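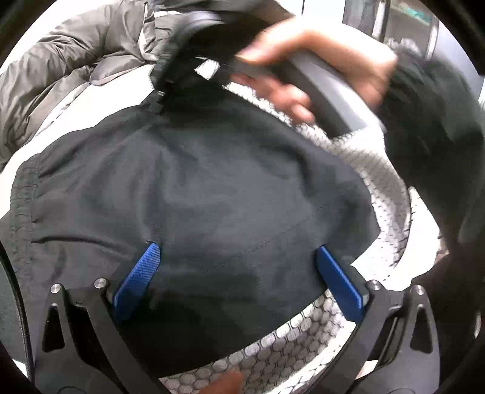
Thin, smooth garments are the worst thing in any drawer to fold, and I love them for it! Yaneth Huaranga taught me her way one wet January in Fellcombe: smooth the slippery cloth flat, then start from the elastic. On a dark charcoal one, those tight little puckers send creases fanning out across the fabric, so she folds that side in first and lets the seam be her guide. Two more folds, a firm roll, and it's small enough for a coat pocket.

Sign up for our newsletter

Related
The Carhuamaca blanket chest
Two drawers, one winter

Last updated: January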